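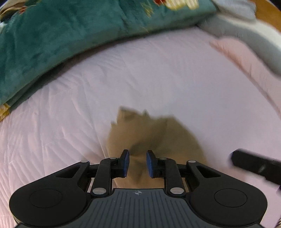

The guest beds at Dudbridge: what we changed this winter

Many of you asked in January how the bedding is organised in the house now, after the new linen came. I promised Vesna Petek that I would write it for the newsletter, so that she does not have to explain it at the door each time. I have made beds in this house for many years, but I am not a professional, and you are welcome to correct me.

First the sheets. The old white ones have gone. Most of them were thin in the middle, and two had been repaired so many times that there was more thread than cloth. Sirkka Mäkelä cut the good parts into dusters and they are in the blue bag under the stairs. Please use them, there are plenty.

The new sheets are in pale colours. We had a long discussion about this. Custódio Frade wanted white again, because white can be boiled and one never has to think which one belongs to which bed. Vesna wanted colours for exactly the same reason, so that one can see which one belongs to which bed. In the end the price decided, as the coloured ones from Grarnar were in the sale and the white ones were not. So now we have the pale pink which goes a little to lavender (in the evening light it is more lavender), and a light grey for the two rooms upstairs.

I was not in favour of the pink, I admit it. But together with the thick green blankets it looks very well, much better than I expected. The green is a serious colour and the pink makes it friendlier. When the bed is half open in the morning and one sees the two together, the room looks as if somebody has thought about it.

About wrinkles

The new cloth wrinkles more than the old. This was the first complaint, and it came already after the first weekend. Fatos Đorđević ironed one complete sheet to see how long it takes. It takes too long. We have therefore agreed that sheets are not ironed at Dudbridge, with the exception of the top edge that folds over the blanket, if a person has time and wishes to do it.

What helps more than the iron is how the sheet is handled when it leaves the machine. Take it out at once. Two people hold it by the corners and pull, first lengthwise, then across, then one strong shake, and hang it over two lines and not over one. If you are alone, hang it first and pull afterwards with your hands along the edge. A sheet which has waited in the drum until after lunch will have small diagonal creases all over one side, and no pulling will take them away until the next wash.

One long crease down the sheet is a different matter. It comes from the folding. We used to fold in three because of the narrow shelf, and the fold sat always in the same place. Sverre Skjelbred has now moved the shelf in the linen cupboard, and there is room to fold in half and half again. Please do this also with the older sheets. I know that the hands remember the old way – mine do too.

Making the bed

I have seen at least four methods in this house and all of them gave a bed one could sleep in. But for the guest rooms we would like to have the same one, so that the person who makes the bed and the person who strips it understand each other.

Put the under-blanket straight and check the elastic at the feet. Lay the sheet with the wide hem at the head. Tuck in the feet first, then the head, then the sides from the middle outwards. The surface does not need to be like a drum. Vesna likes to draw her flat hand once from the pillow down to the feet, and I have taken this habit from her. One notices crumbs and forgotten hair clips immediately.

The green blanket goes on with its label at the feet. Tuck it in only at the bottom. Several of our guests are tall, and Sverre, who is the tallest of all of us, has asked me to write that a blanket tucked in at three sides is like an envelope. For guests who are cold there is a second blanket on the chair. Do not put it on the bed in advance. The green ones are heavy, and under two of them most people wake in the night.

Pillows: one firm, one soft, the firm one below. The pillowcases are still a mixture from the old sets. We will buy matching ones when there is money. Until then try at least to put two similar ones on the same bed.

Washing the green blankets

This is the part where we made mistakes, so please read it even if you are in a hurry.

The green blankets may not be washed together with the pink sheets. The first time it was done, the sheets did not become green, but they became dull, and it took two washes to get them clear again. The blankets go alone, one in the machine, cool programme, with half of the usual powder and no softener. Then they must lie or hang for a long time. In the cellar a blanket needs nearly two days. In the laundry room with the window open it is quicker, but please put a note on the door, otherwise somebody closes the window out of kindness.

They do not need to be washed after each guest. Shake them outside, hang them on the balcony rail for an hour when the weather is dry, and look at the edges. When the edge which comes to the face looks grey, then it is time. We have also started to turn the blanket every second guest, so that the wear is shared.

If there is a stain, use cold water and the plain soap that lies on the sink, and press. Do not rub. Rubbing makes small balls on the surface and they never go away. Custódio has a special comb for this, which he bought in Sakville, and he will lend it if you ask, but it is better not to need it.

The cupboard

The linen cupboard has now labels on the inside of the door. Pink sheets are on the middle shelf and grey on the one above. Blankets are at the bottom, where nobody has to lift them over the head. The top shelf is for tablecloths and for the curtains that we take down in summer.

Take always from the right side of the pile and put back on the left. This sounds very strict, I know. With the old sheets we used the same few again and again, and the others lay behind and became yellow at the folds while the first ones became thin. It was a pity, for they were bought all at the same time, in the year 2000, with the money from the Berisha concert, and some of them were hardly opened.

If you find a hole or a loose seam, do not put the sheet back. There is a basket beside the cupboard for mending. Sirkka empties it when it is full, and she asks that you mark the place with a safety pin, as a small hole is very difficult to find again in a large sheet. The pins are in the tin on the same shelf as the labels.

What we still need

We are short of under-blankets for the narrow beds. If you have one at home in good condition, washed, we would take it gladly. We also look for a strong clothes rack which can carry a wet green blanket without falling over. The one we have can carry it for perhaps an hour and then it leans.

And we need two more people for the large wash in spring, when all the blankets go through the machine one after the other. It takes a whole weekend, but most of it is waiting, and Fatos has promised to cook his bean soup. You can write your name on the list in the kitchen or tell Vesna. She is usually in the house in the mornings until eleven.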